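Automation and the returns room: what changed at Hailu, and for whom

Student project report, Work and Organisation module

1. Why I picked this

Most of what I had read before starting was written by people selling something. Gateck, which supplies the arms, says on its website that its system "frees staff for more rewarding work". I wanted to find out whether the staff at one site had been freed for anything, and whether they found it rewarding.

Hailu handles returns and repacking for small online shops. The parcels come in, somebody opens them, checks what is inside, and puts it back into stock or into a reject bin. In January the firm began moving part of this to robotic arms, running on planning software called Flodance. I spent 17 hours on site over 6 visits and talked to staff in their breaks. They agreed on condition that I left their names out, so I have left out everyone's, managers included.

2. What the firm told me

The target is 3,000 items a day through the automated line. On the best day during my visits the arms managed 300. The manager said this was normal for an early stage and that the number would climb. It may do. I was shown a chart in which it climbs very steeply, but the steep part was all in the future and I could not get anyone to tell me what it was based on.

I also asked about jobs. Nobody has been made redundant. Two people who left in the winter were not replaced, and the firm does not count that as an effect of the project. I think it should.

3. What the work is now

The old job was to open, check and sort. The new one, for those moved across, is mostly setting things out for the arms, resetting when a grip fails, and noting what went wrong. Staff call this "laying the table".

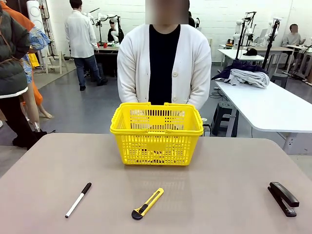

Choosing which objects go out is a bigger part of the job than the firm's own job description admits. Paster, the stationery shop that was the first customer to agree to the trial, sends back small, awkward goods, so office items turn up in the sets a lot. A set can be as plain as a marker pen, a utility knife and a stapler in a loose row with a yellow shopping basket behind them. A person would clear that in a few seconds without thinking. For the arms, each of the three is a separate problem of angle and grip, and the knife raises a question of its own, as a bit of blade can be showing at the end. I asked who decides whether a knife is safe to set out and was given three different answers. The written procedure does not mention blades at all.

Clothing is worse. Folded garments were described to me as "the thing we do when we have a whole afternoon". Clothes are also a large share of what Hailu receives, and this did not come up in the manager's presentation.

4. What the staff said

Views were mixed, and I have tried not to tidy them up. One person who used to sort full time likes the change – less lifting, and a warmer room. Another said she had been quick at her old job and proud of it, and that there is no way to be quick at this one because the pace belongs to the arm. A third was bored and said so several times.

Pay has not changed. The firm describes the new role as more skilled, and I asked why, in that case, it sits on the same grade. I was told this was under review. The staff I spoke to had not heard about a review.

There is also the matter of the notes. Every failed grip is written up by hand, and the notes are used to improve the system. The workers are teaching it what they know about handling goods, and there is no mention of this in their contracts.

5. Limits

This is one site and a few visits, and I was there as a guest of the firm. People may have been more polite about the project than they would be at home. I did not see the night shift. I asked for the error figures from before the arms came in, and they had not been kept, which means the claim that accuracy has improved cannot be checked by me or by Hailu.

6. Findings

On what I saw, the arms have not yet taken over the sorting. They have added a second kind of work beside it, done by people on the same money, and most of the items still go through by hand in the old way. If the daily number does rise, the people laying the table will be needed less, and I could find no plan for them. I would want to see the grading settled and a rule on blades written down before the trial is extended to a second customer.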